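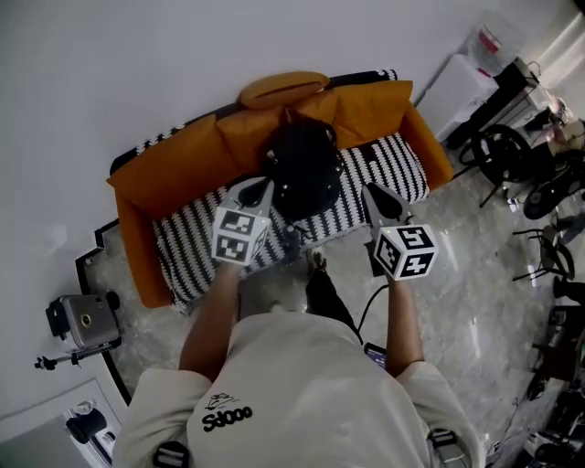 The waiting list is already too long and the new rules will make it longer, according to one member of the Fernthorpe allotment society, who spoke at the open evening in February. Many people in the hall agreed with this remark, but the rules were passed in the end.

From next month every full plot in Fernthorpe which becomes free will be divided into two half plots. The parish has 49 plots on the Idden Lane site, and 9 of them are at present without a tenant. These will be the first to be divided. Tenants who have a full plot today can keep it for as long as they wish, and their rent stays the same until the end of the season.

The society also asked for a second water tap near the upper gate. In the dry weeks of last summer the older tenants had to carry their cans 300 metres, and several of them gave up their beans and courgettes. The parish has agreed to pay for the pipe. The work will be done by Urquhart, the same firm that repaired the fence, and the lower tap will be closed for one morning while the pipes are joined.

A question about sheds was left open. At the moment a shed may not be higher than the hedge, but the hedge is not the same height everywhere, and some tenants find this unfair. A new text will be prepared before the autumn.

The seed exchange with our twin town Fetitz takes place again this spring. Packets should be marked with the name of the plant and the year of harvest, and can be left in the box at the library until 4 p.m. Potatoes cannot be sent. Last year 15 kinds of tomato came back from Fetitz, and the small yellow one did very well on Idden Lane.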